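I gave up my big kitchen table in June and I've been cross about it ever since. Everyone said a small one would "open up the room". Well, it has, and now I've got a lovely open room with nowhere to put a casserole down!

My feeling is that we've all been talked out of big plain surfaces. Go round any furniture shop in Brisham and it's fold-out this, nesting that, a desk that turns into a shelf (mine stuck halfway and stayed there). I paid 80 pounds for a flap on a hinge. My friend Viorica still has her nan's old table in Flelldale, 3 metres of it, and at any given time it's got homework at one end, seedlings at the other and somebody's dinner in between. 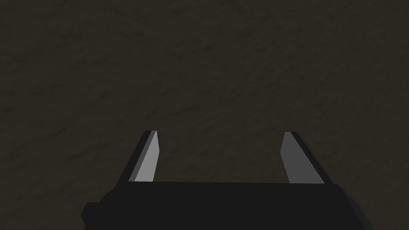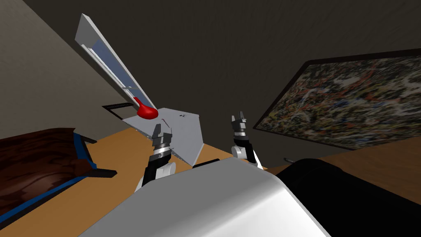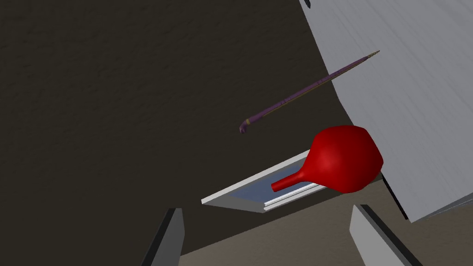 *Three simulated views; the red bulb shape is in the last one.*

People tell me a big table just collects clutter. Of course it does, that's half of what I want it for! Clutter on a table is stuff you're in the middle of. Put it all away in a cupboard and I promise you'll never finish the jigsaw, or answer the letter from the council, or mend the lamp.

I know not everyone has the space. I've lived in a bedsit where I ate off the ironing board, so I'm not going to lecture anybody about that. But if you've got the room and you've already got the table, keep it, and let the visitors squeeze past. I'm looking for a second-hand one now and Viorica says I can't have hers.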